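About us

Skomenell plans and runs simulated rooms for companies that build household robots. We started with one desk and one very slow computer, and we now look after a library of 239 rooms that robots can practise in before they go anywhere near a real home. We still get excited every time a new one loads!

Our days used to be mostly clicking. Somebody had to drag every chair into place, start a run, wait, write down the result and start again. Arsalan Marwat did that for two years and kept a paper notebook for it. Now our scheduler, Vosutel, sets up the runs overnight and has the results sorted by eight in the morning, so the day begins with reading and talking.

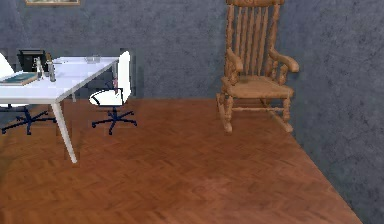 Did automating the testing cost anyone their job?

Everyone who did the manual runs is still here, and their work has changed a great deal. Arsalan designs rooms, Hyun-seo Cheon moved over to reviewing failures, and we have since hired Gun-woo Song to look after the scheduler itself.

The change wasn't painless. For the first few months people missed the rhythm of the old job, and some of us didn't trust results we hadn't sat and watched. We fixed that by keeping a Monday review, where 40 runs are picked at random and gone through together on the big screen. Anyone can stop the playback and ask a question, and new starters usually ask the best ones.
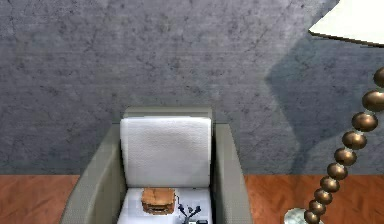 Hyun-seo's review desk is where the human judgement comes in. Vosutel can tell her that a run ended early, but she decides whether the room, the task or the robot's software needs another look. Soft furniture takes up a lot of her week. A small wooden object on a white seat cushion, close up against the backrest, is the sort of set-up she likes to go over slowly – and she has the time for it now. Last October alone the scheduler got through 2,533 runs, and she read the notes on every one that was flagged. 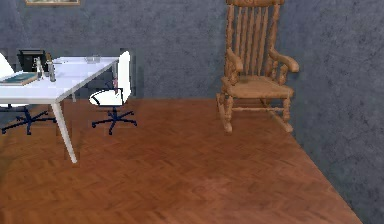 Room design is the part of the job that has grown most, and it's the part visitors want to hear about. Arsalan and Ji-hoon Seok swap ideas all day long, pulling from flats they've lived in, waiting rooms, their grandparents' houses (you'd be amazed what turns up). They love mixing things that need different handling, like office chairs on casters at a white table and a big wooden rocking chair over in the corner. Both of them came to this from the testing side, so they know which awkward corners are worth building.

We're a small team and we share our know-how freely. Jong-dae Yoon runs a training afternoon each month for staff from any department, and our bookkeeper has built a room of her own. If you'd like to come along, or you're thinking about a job with us, write to the office and ask for Jong-dae.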